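4.3 Small objects on shared desks

The third group of findings concerns the things people leave on desks that no one person has been assigned. In the interviews these were called "bits", "clutter" or "the nice stuff", depending on who was talking. We use the term desk objects, and leave out computers, cables, chairs and anything supplied by the facilities team as part of the standard fit-out.

The survey covered 121 desks over 5 floors of the Prellent building, and the log kept for the study holds 2497 entries. An entry was made each time a desk was visited, whether or not there was anything on it. Visits took place before staff arrived, so that the desks were seen as the previous day had left them. The last round was completed on October 13, 2019. A further round planned for December was dropped when two of the floors were closed for rewiring.

Desk objects fell into two broad kinds. The first kind was in use or had been recently: mugs, pens, notebooks, hand cream, a phone stand. These moved about a good deal, and many were gone by the next visit. The second kind had no task attached to it. Plants, both live and artificial, made up the largest share, followed by postcards, small figures and framed pictures. Objects of this second kind tended to stay where they were put, and cleaning staff told us that they lifted them, wiped underneath and set them down again in the same spot.

Place on the desk mattered more than we had expected. Objects without a task were mostly found at the back, against a wall or a screen, where they did not get in the way of a keyboard or an open folder. Corner desks had more of them than desks in the middle of a room. Gobnait Ó Gríofa, who had made a similar survey of the Skivari offices, found the same pattern there and put it down to the wall itself – a thing with a wall behind it looks as if it has been placed, while a thing in the open looks as if it has been forgotten. Several of our interviewees said much the same in their own words.

Live plants did less well than artificial ones. On shared desks the watering fell to whoever noticed, and in the summer weeks this was often too late. By the end of the survey most of the live plants had been taken home or moved to the kitchen windowsills. Artificial plants needed no such care, and people were less inclined to say who had brought them in. Opinions of them were mixed. One interviewee on the Zuccaro team called them "a bit dentist's waiting room", but the same person objected when one was taken away to make space for a printer.

Figure 6 gives a case of the sparse kind, with an artificial plant at the back of a white desk in an otherwise plain corner.
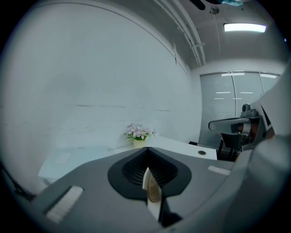
Figure 6. Artificial plant with pale pink flowers in a small cream-coloured pot, placed near the middle of a desk against the wall.

Desks of this kind were rated in the second questionnaire, which was returned by 89 members of staff. Respondents were asked which of several desks they would choose for a morning's work. A desk with one small object was picked more often than a bare desk, and far more often than a desk with many. The written comments suggest why: a bare desk was described as cold or "not ready", and a full one as belonging to somebody else. The Asitz group, whose members change desks most often, held this view most strongly.

We did not ask about flower colour or the size of the pot, and the comments on these points are too few to report. The effect of lighting is taken up in section 4.4.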